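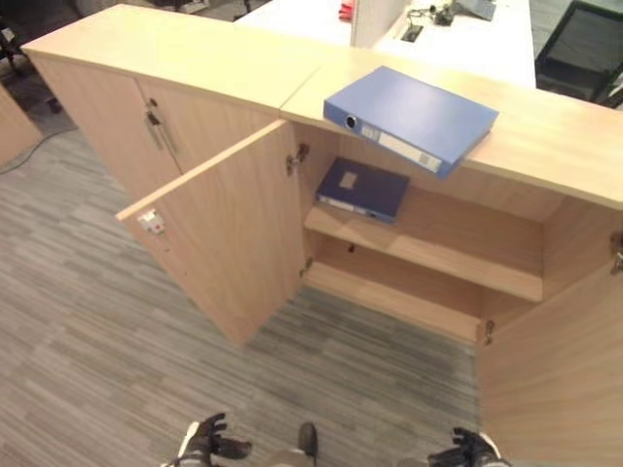
Head camera view, cabinet task. One binder on the shelf, one on the cabinet top.

Pranel Teaching Set, two-arm
Manufacturer: Wondance
Availability: built to order
Page revised 18 December 2023

The Pranel set is an operator station for demonstrating tasks to a two-arm robot with articulated hands. It supports remote control through a pair of worn arm controllers and gloves, and hand guiding through a clip-on enable switch on the robot's forearm. Both methods write to the same recording format, so demonstrations made either way can be kept in one task folder.

The set is intended for tasks at furniture scale: doors, drawers, shelves, binders, boxes, and similar objects that need two hands or a change of hand partway through. It isn't suited to fine assembly. Customers who need to demonstrate insertion work should ask about the desk-mounted arms listed under Related Equipment.

What is supplied

Left and right arm controllers with shoulder harness
Left and right Sönmez gloves, medium (small and large on request, no change in price)
Headset with head camera link
Foot pedal, two positions
Forearm enable switch with clamp
Station computer with Pisero recorder installed
Cable set, 3 m
Transit case

The robot, its hands and its head camera are not included. A mounting drawing for the forearm clamp is sent with the order confirmation. Check it against the forearm before the set ships, particularly if the robot has a fabric cover.

Specifications

Motion channels recorded: 23 per side, including glove
Control link rate: 1,000 Hz, wired
Arm controller mass: 1,306 g each, without glove
Cable length, harness to station: 3 m
Link: wired Ethernet between station and robot
Glove sizes: small, medium, large
Pedal: left position clutch, right position record mark
Operator position: standing or seated on a stool without armrests

The link rate applies to the wired connection between the station and the robot's controller. The head camera stream runs separately at whatever rate the camera provides, and Pisero stamps both streams from the station clock. A wireless link can be used for setup and for moving the robot between positions. Recording over wireless is disabled in the default profile and can be enabled by an administrator.

Remote control

The operator wears the harness and sees the head camera view in the headset. Arm motion is mapped to the robot's wrists relative to the pose at which the clutch pedal was last released. Pressing the clutch freezes the robot's arms and lets the operator return to a comfortable position. Releasing it resumes control from the new pose with no jump.

Finger motion is taken from the gloves. Each hand needs a mapping file. Files for common five-finger and three-finger hands are installed, and others can be made with the mapping tool in Pisero. Making a new file takes one operator and access to the physical hand. The tool moves the robot's fingers one joint at a time and the operator matches each position in the glove.

Head motion is off by default. When it is on, the robot's head follows the headset within limits set in the robot profile. Robots with a fixed head camera ignore the setting. For low furniture the camera should be tilted down until both hands can be seen at rest, with the work area above them in the view. An operator who loses sight of a hand tends to pull it back toward the body before continuing, and that motion ends up in the recording.

Hand guiding

The enable switch is clamped to the forearm. While it is held, the arm is released to gravity compensation and can be moved directly. Letting go holds the arm in place. The fingers can be set from a glove worn by a second person or stepped through stored postures with the pedal.

Hand guiding gives better results near hinges and flat faces, where the path of the hand is set by the furniture. Remote control gives better results for free movement and for anything where a person beside the robot would block the camera. If camera images are used for training, demonstrations made by hand guiding should be replayed on the robot with the operator out of view. Pisero has a replay mode for this. It records a new camera stream against the guided motion and marks the original as a source file.

Replay requires the objects to be put back where they were at the start of the guided take. The overlay tool shows the first image of that take at half strength over the live view.

Worked setup: office cabinet

The cabinet task on this page is used in the Pranel acceptance procedure. The furniture is a long, low cabinet in light wood with hinged doors and bar handles. The objects are ring binders in two shades of blue, the darker one lying on the shelf behind the open middle door and the lighter one lying flat on the top, slightly over the front edge.

The task is defined in Pisero as a set of named segments. Each can be demonstrated by itself or as part of a full take.

Segment A, open door. Start with the door closed and both hands clear. Hook or grasp the bar handle and draw the door along its arc. The take is accepted when the door stays open with the hand withdrawn.

Segment B, pick from top. Start with a binder flat on the cabinet top. Approach from the front. An overhanging corner may be used for the first grip, but takes that rely on the overhang should be tagged, as the grip is not available when the binder is pushed back.

Segment C, place on shelf. Start with the binder in hand. Enter the compartment with the binder level. Contact with the shelf edge is permitted. Contact with an open door is recorded as a fault and the take is kept.

Segment D, pick from shelf. The reverse of C, with the spine facing outward. A binder on the lower floor of the compartment is a separate segment and needs its own reach check, as the shelf limits the wrist angle.

Segment E, close door. The take is accepted when the door is flush. Pushing on the free edge is preferred to pushing near the hinge.

Doors that open beside each other reduce the space for the forearms. In the acceptance procedure the first takes are made with one door open, and the second door is opened only after the operator has completed a clean set. Tag the door state at the start of every take. Pisero will not close a take that lacks this tag when the cabinet template is in use.

Floor and cables

Any loose cable on the floor between the robot's base and the furniture should be moved or taped before a mobile base is enabled. On patterned carpet, a cable is easy to miss in the headset. The station's own cables should leave from the side away from the furniture.

The station computer can stand on an ordinary desk. Leave enough room behind the operator for a full step back with the harness on. Chairs should be pushed out of the operator's reach as well as the robot's.

Recording with Pisero

Pisero is supplied with the set under a perpetual license for one station. It records joint positions, commanded positions, glove channels, pedal events and up to three camera streams. Force and current data are recorded when the robot's controller provides them.

A take begins and ends on the record pedal. The name, segment, start state and operator code are entered once and carried over until changed. Faulty takes are retained and marked. Deleting a take requires an administrator login, and the take number is not reused.

Export is by task folder. Joint data is written as plain columns with a header, camera streams as video with a separate time file. The format description is included in the manual and may be passed to third parties. Customers with their own training software usually need to rename channels, and a rename table can be saved with the export profile.

Storage depends almost entirely on the cameras. A take with no camera stream is small enough to disregard when sizing a disk.

Known limits

The gloves do not return force. Grip on smooth covers, such as binders and laminated folders, must be judged from the camera view or from the current display in the headset.

Depth is hard to judge with a single head camera. Operators new to the set commonly stop short of the object and then close the hand. A second camera at the side helps during practice - it can be left out of the export.

Bright reflections on a pale cabinet top can hide the edge of the surface. Lower the camera exposure before changing the room lighting.

The harness is adjustable but the upper arm link is not. Operators at the short end of the range may find the elbow reading offset. Run the arm length routine again after every change of operator.

Safety

The set is not a safety device. The robot's own emergency stop must be within reach of a second person whenever remote control is active. The clutch pedal stops motion commands but does not remove power. During hand guiding, the robot's speed limit should be set in its own controller to the lowest value that permits the task.

Service and spares

Sönmez gloves are treated as wearing parts and can be ordered singly. Liners are washable, sensor layers are not. Arm controllers are returned to Wondance for calibration, and an exchange unit can be reserved when the return is booked. Stations shipped before September need the current Pisero update before exchange controllers will be recognized.

Spare parts
Glove, single, left or right
Glove liner, pack
Pedal
Forearm clamp, standard
Forearm clamp, wide
Cable set, 3 m
Harness strap kit

Related equipment

Pranel Desk Arms - seated remote control for bench work
Pranel Single - one arm controller, one glove, no headset
Pisero Review - playback and tagging on a second computer, no recording

Ordering

State the robot model, hand model, head camera model and glove size. If the hand is not in the mapping list, include a drawing showing the joint axes. Quotations include installation and operator training at the customer's site, and either item can be removed.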